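## The Slow Work of Packing Textiles

Cotton and wool fail in storage for dull reasons. Humidity climbs, a fold stays in one place too long, or an acidic container gives up its compounds to the cloth. The district museum in Pestach holds 239 small textiles, and a survey finished in December found damage along fold lines in 39 of them. Most of those had been stored flat under other pieces.

The museum's storage room is a converted records office with one outside wall. Relative humidity near that wall reached up to 68 percent in summer, well above the level the staff wanted. Shelving was moved inward and a dehumidifier from Vurkum was installed. Readings are now logged at four points in the room.
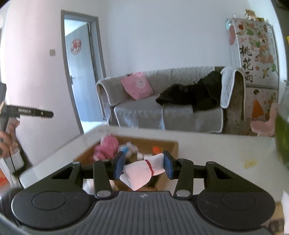 Containers are the next problem. Ordinary corrugated board is acidic and gets more so with age, and lignin in the pulp speeds up the yellowing of white cloth. A plain brown cardboard box, open on a white table, is fine for carrying soft goods between rooms but poor for keeping them. Ties matter too. A thin red cord around the middle of a folded white piece puts all the pressure on one narrow band, and red dyes are among those most likely to bleed when damp. Undyed cotton tape, at least half an inch wide and tied loosely, spreads the load.

Merkska, the regional supplier, sells buffered board for cotton and linen and unbuffered board for wool and silk. The distinction is worth the extra paperwork - alkaline buffers can weaken protein fibers over long contact. Uniyal tissue, also unbuffered, is used to pad the folds.

Refolding is scheduled once a year, with each new crease set away from the last. So far 228 pieces have been rehoused. The remaining 11 are beaded or painted and will need trays cut to size.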